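Lighting a big room with a corrugated ceiling - more tubes or different ones?
Posted in Halls & Workshops, 2026-01-17

Laiba Kiani
Hi all, hoping someone here has been through this. We moved our practical classes into a unit in Clekbridge in December and I'm responsible for making it a nice place to work. It's one big room with a white corrugated ceiling on white steel beams, fluorescent fittings hanging down, and a row of windows towards the back.

In the daytime it's lovely. Once it gets dark, though, people at the tables start leaning in to see what they're doing, and the whiteboard gets a shine on it so that half the group can't read it. I've got 393 pounds left to spend this year and I'd like to spend it once!
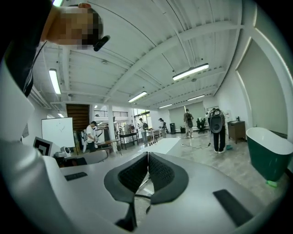

Farhad Rezaei
Leave the ceiling alone to start with, Laiba. White panels and white beams are a gift because they throw so much light back down, and I'd bet your tubes are simply old. They lose brightness so slowly that you stop noticing. Ours at the Susalow workshop were dreadful, and a fresh set plus a wipe of the covers (take a damp cloth, you'll be horrified) made a huge difference for under 100 pounds.

For the whiteboard, don't buy anything yet. Get someone to turn it a few degrees at a time while you sit in the worst seat and shout when the shine goes. Ours also needed tipping forward slightly at the top - we did it with a folded bit of card behind the bracket and it's still there four years on.

If the tables are still gloomy after that, get clamp lamps for the people doing fiddly work. And please have an electrician look at the fittings before you go swapping tubes for LED ones, as some need rewiring and some don't.

Pirzada
led panels. done. we did 2,000 quids worth at our place and never looked back

Laiba Kiani
Thanks both! Panels are well out of reach, sadly. I'll try turning the board tomorrow evening and ring round for tubes. Farhad, did you go for the cool white or the warmer ones?

Farhad Rezaei
Cool white over the benches, warmer by the kettle.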